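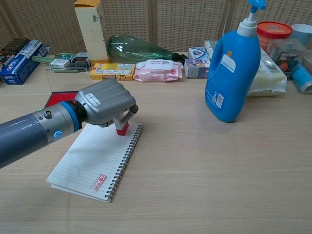
Kashyap Brings Its First Green Tomato Pickle to Kerkmont and Flotport

Home Our Jars Recipes Stockists News Contact

For immediate release – 4 December 2019

Hello from a kitchen that smells very strongly of mustard oil! I'm Binta Ogunleye, I run Kashyap with my business partner Devendra Yadav, and I've been told a press release should be short and serious. I'll have a go at one of those.

The news is that our green tomato pickle goes on sale this Saturday. It's the first new jar we've made in ages (we've been a lime and aubergine outfit from the start) and I'm so pleased with it that I've been eating it on toast for breakfast, with a fried egg if there's time and straight off the knife if there isn't. The first batch is 400 jars, all made at our unit in Grodden, and each one costs £4.

The idea came from a glut. Devendra grows tomatoes up the side of his house and in July he had a whole row that simply would not go red. He brought me two carrier bags full and said his mum used to pickle them hard and green, with fenugreek and a lot of garlic. So we rang her. She doesn't use measurements, which made for a long phone call, but we got the order of things written down and I made a small pan that same evening. It was far too salty! The second one was bitter, as I'd let the fenugreek catch. The third we finished between us with a packet of crackers, standing up.

The version in the jar goes like this. We cut the tomatoes into thick wedges, salt them overnight and drain them well. Mustard seeds, fennel and a little fenugreek go into hot mustard oil until the seeds pop, then sliced garlic, then fresh ginger, then turmeric and chilli. The tomatoes go in last with cider vinegar and a bit of jaggery, and they only cook for as long as it takes the edges to soften. You want them to keep some bite. It's medium hot, I'd say, though my idea of medium has been called into question more than once – the label says "warm to hot" after a lively chat in the car park.

Then it sits. We leave it four weeks before anything goes out of the door, and if you can stand to leave yours in the cupboard another fortnight it gets rounder and sweeter. I can't, but some people have willpower.

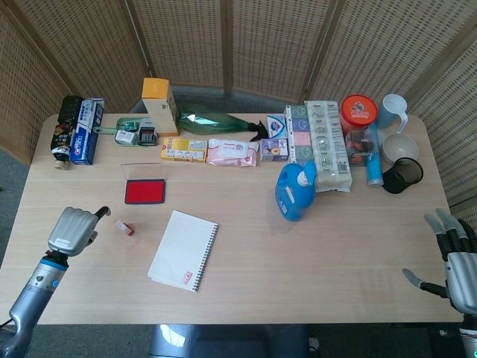

Table with a woven rattan screen behind.

What to eat it with? Cheese on toast is the obvious one, and please use a proper strong cheddar. I also stir a big spoonful through warm lentils, or mash it into the middle of a jacket potato with butter. Harish Kanaujia, who cooks at the Lantern Rooms in Kerkmont and has been buying our lime pickle by the tub, is putting it on his winter menu alongside slow roast pork belly. I asked him for a quote and this is what he sent me: "It's sharp enough to cut the fat and there's a nice crunch to it. I've been putting the oil from the top on my chips as well."

Try the chips. I did, that night.

If you'd like a quick supper out of it, here's the one I make most. Fry a sliced onion in a wide pan until it's properly brown at the edges. Add a tin of chickpeas, drained, and let them catch a little. In go two big spoonfuls of the pickle with its oil, a splash of water and a few handfuls of spinach, lid on, and when the spinach has collapsed you take it off the heat and fold in some plain yoghurt. Flatbread on the side. It does two hungry people, or one person and tomorrow's lunch.

We'll be launching at the Kerkmont Saturday market from nine until we run out, on our usual pitch next to the bread stall. There'll be tasters on little oatcakes, and I'll have the chickpeas going in a big pan for anybody who wants something warm. Adwoa Korletey will be selling jars from her deli on Harbour Street in Flotport on the same day, and she's doing a cheese toastie with it for the whole of the month. Both places will have lime and aubergine too, so nobody need panic.

A few practical bits. The jars are vegan and there's no gluten in the ingredients, but there is mustard, and plenty of it. Keep it in a cupboard until it's opened and in the fridge afterwards, and push the tomatoes back down under the oil with a clean spoon each time. We take empties back – bring us four clean jars with lids and you get 50p off the next one. If you run a shop or a café and fancy stocking it, cases will be ready in the new year and I'm happy to post out a sample. I'm equally happy to talk about pickle on the radio, at any hour, with very little warning.

Press samples and interviews: ask for Binta at the Kashyap unit, Grodden, or use the form on our contact page.

Comments

Luuk Bosman
Had a taste of this when I picked up my aubergine order and it's gorgeous. Will it go in a cheese scone, do you think?

Binta at Kashyap
Luuk, yes! Chop it up small and drain off most of the oil first or the dough goes claggy.

Marrowfat
Is the mustard oil very strong? I love your lime one but my husband finds it a bit much.

Binta at Kashyap
It's milder than in the lime. Come and try it on an oatcake on Saturday and bring him along.

toastie_jen
Flotport for me, I'll be at Adwoa's when she opens.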